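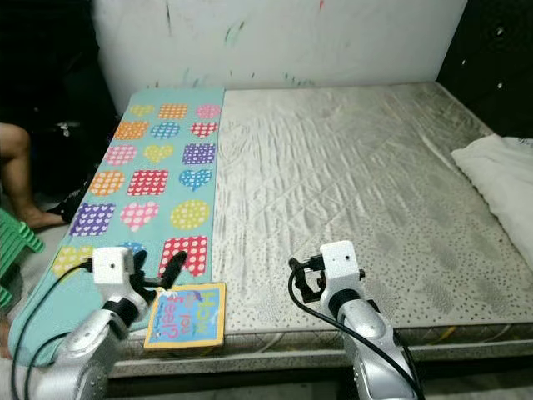
The Vitley is a two-armed domestic tidying kit sold by Fortin, a robotics supplier with offices in Zallau. It is intended for bedrooms and children's rooms, where the work consists mainly of lifting, moving and straightening light household articles. The kit is available for purchase or under a service agreement, the latter including installation and one maintenance visit every July.

Design

Each arm is built from jointed metal links and carries a white housing at the wrist, to which a gripper with black fingers is fitted. Cables run outside the links and can be replaced without dismantling the arm. The arms are controlled separately — one may hold an article while the other waits — and either can be locked from the supplied handset. Fortin rates the grippers for articles up to 553 grams, a limit that covers most board books, soft toys and folded clothing but excludes heavier bedding.

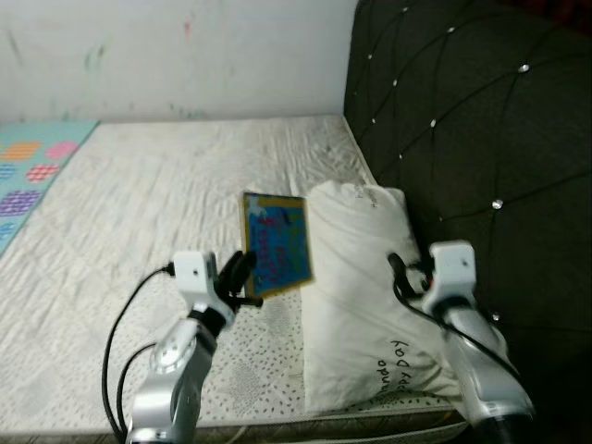
Service and pricing

The service agreement runs for 15 months at a monthly fee of $129. It covers replacement fingers and cables, but not damage caused by liquids. Households with stairs are charged a separate delivery fee. An earlier plan, sold under the name Hunetti, was withdrawn from new customers on 20/10/2019.

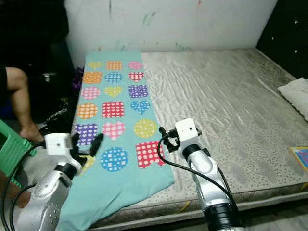

Fabric handling is the subject of most published criticism of the Vitley. The grippers were designed for articles with a firm edge, and Fortin advises that thin cloths be picked up by a corner or a loose end. A cloth that hangs over the side of a mattress, like the teal one with polka-dot hearts, circles and squares, offers such an end. The company's manual treats printed fabrics separately and recommends a trial of four lifts before unattended use.

Compatibility

Grippers from the Hunetti plan fit current arms with an adapter ring. The older handsets are not supported.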